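Purncombe and District Forum > Getting About > 116 bus - the new timetable

hedgerow_pete
Has anyone got hold of the new timetable for the 116? The one in the shelter at Ekcombe still has the old times on it and the library had run out. I'm told it changes in July and that the last bus back goes at 9 instead of half past ten. If that's right it finishes off evenings in town for anybody without a car.

Marnie B
It's right. I picked one up from the surgery. Last bus leaves Purncombe market place at 9 pm Monday to Saturday. Sundays are the same as before, every two hours and nothing after tea. The early one is still there but goes ten minutes sooner, so if you get the train you now have a longer wait on the platform.

stopthelorries
Ten minutes sooner is an improvement. I've missed that train twice this year because the bus sat behind the bin lorry on Steyn Hill.

hedgerow_pete
Thanks Marnie. Does it still go round by the Steyn estate?

Marnie B
Yes in the daytime. After 6 it goes straight down the main road, so people on the estate will have to walk up to the top stop. There's no pavement for part of that.

old_tup
I'll say what I said last time this came up. I drove that route for nine years and after eight o'clock you could often do the whole run with two people on. You can't keep a driver and a bus out for two people. The money is better spent on the daytime, when folk want to get to the doctor and the shops.

Marnie B
It was never two people when I was on it. The 10.30 on a Friday was standing room sometimes.

old_tup
On a Friday, yes. I'm talking about the other nights. Keep the Friday and Saturday late bus and cut the rest, I wouldn't argue with that.

kestrel727
My daughter is on an evening course at the college and it doesn't finish until quarter to nine. It's a ten minute walk to the market place if she goes quickly, so she has five minutes in hand if they let them out on time, and they don't always.

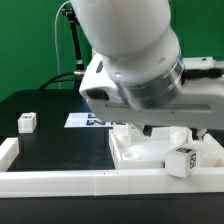
She's got another year to do and I can't fetch her every night because I'm on lates myself two weeks out of four. There are at least three others from our end on the same course. We've worked out a lift share for now, but it depends on one lad's car, and that's in the garage more than it's out.

stopthelorries
Could the college not finish a bit earlier? Start at half five and be out by eight.

kestrel727
Half of them come straight from work. She doesn't get away until five as it is.

Roxana Quispe
I went to the meeting in the Ekcombe hall on 4th June, so I can pass on what was said. The bus company had one man there and the county had one woman. The reason given was the cost of the evening driver. They said over 30 passengers a week used the last bus on average, which they consider low. They would not split it by day when somebody asked, so we don't know if old_tup is right about Fridays.

They did say comments will be taken until the change comes in. It has to be in writing, to the county and not to the bus company. Put the stop you use and the days you travel. General complaints get counted but that's all.

Marnie B
30 a week is five a night. That's more than old_tup's two.

old_tup
It's an average. Four nights of two or three and then a busy Friday and Saturday would give you much the same. My point stands.

hedgerow_pete
What about the Zinlow minibus? I thought that was meant to fill the gaps.

Roxana Quispe
Zinlow was brought up. It has to be booked by noon the day before and it stops at 7. They have two vehicles for the whole valley. The woman from the county said it might be extended, but there was no date and I wouldn't plan around it.

stopthelorries
I've used Zinlow for the hospital. Good drivers, but you need to be ready half an hour either side of the time they give you. It's no use for getting home from a class or a shift.

kestrel727
I've written to the county tonight and put down the class days and the finish time. I asked if the last bus could go at 9.20. That would do for the college and for the people who come off at nine at the supermarket, and it's twenty minutes of a driver's time.

old_tup
That's a sensible request. It might not be only twenty minutes though, it depends what the driver's hours look like and whether he's got to take the bus back to the depot at Steyn afterwards. Still worth asking. I'll send one in saying the same, and I'll mention the stretch with no pavement as well.

Marnie B
Thank you, I didn't expect that from you.

old_tup
I never said I was against a late bus. I said it was empty on a Tuesday.

hedgerow_pete
I'll put a note up in the shelter with the county's address on it. Marnie, could you scan the timetable and post it here? The surgery has none left, I went in this morning.

Marnie B
Will do it at the weekend. The Sunday page is very small print, so I'll type that one out.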